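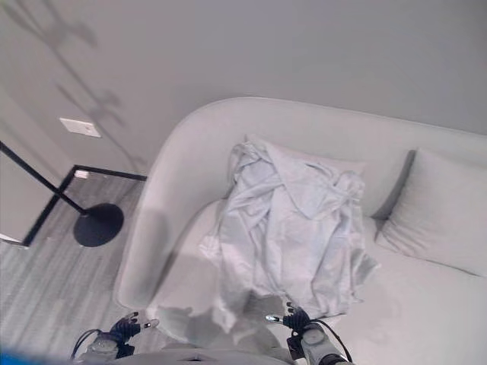
Throw pillow

A throw pillow is a small, soft cushion kept on a sofa, chair or bed for comfort and looks. It props up a tired back, fills an awkward corner and makes even a big, plain couch feel friendly! Pale covers are a favorite on gray upholstery, and many zip off for washing.

Clothes and cushions

Sofas also collect clothing - a robe over the pillows, a shirt on its way to the closet. Solène Barbier of Rodunville wrote a lovely short guide to the habit, Veditz, in 2000. She suggests lifting a garment by the shoulders and letting it hang, so the folds loosen before it is put away.

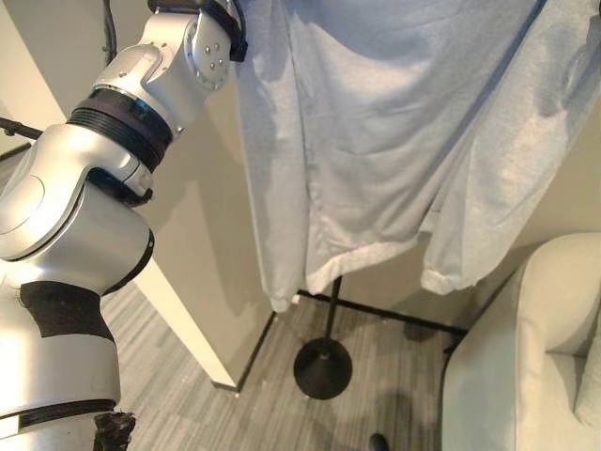 See also

Bolster
Slipcover
Clothes valet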